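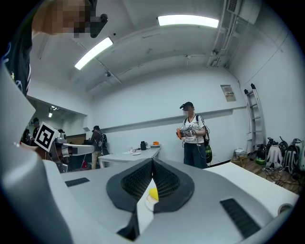 White walls, white tabletop, something yellow in view.

Table and tidying questions, Kemgate room

I'm Angus Donnelly, I look after the room at Kemgate, and these are the things people email me about most. If yours isn't in the list, write to me anyway!

Why white tables?
I like them, mostly. Small things show up well on white, so you can find what you put down. They also show every coffee ring (sorry), but that means I spot them before I go home.

How do I clean them?
Warm water, a drop of dish soap, soft cloth. For pen marks I use Panura spray - a little on the cloth, never straight on the table. Please leave the scouring pads under the sink. I learned that one on the old Korkton table and I still miss it.

Can I move the tables around?
Sure, go ahead. Lift them with a friend and don't drag, the wood floor scratches if you so much as look at it. And check for cables before you take a step backwards with your end.

Can we eat in there?
Yep. Plates, wrappers, drinks, all fine. I only ask that the food stuff stays together on one table and the other one is kept for whatever you're working on. 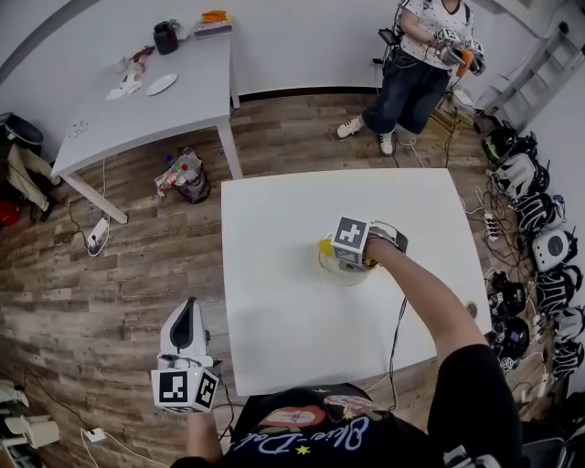 Crumpled paper goes in the trash as you go, too. It piles up so fast, and then somebody's snack ends up hiding under it and I find it the next morning.

Where does the trash go?
Tie the bag and take it out to the bins behind the building by 8 in the evening. Empty bottles can go in the blue crate by the back door if you have a minute to pick them out. New bags are in the hall closet - there are over 200 in that box, so please don't be shy about using a fresh one.

Can I leave my bag and jacket on a chair?
Of course, while you're in the room. Anything left overnight goes on the Orellana shelf in the hall, and I clear that at the end of September.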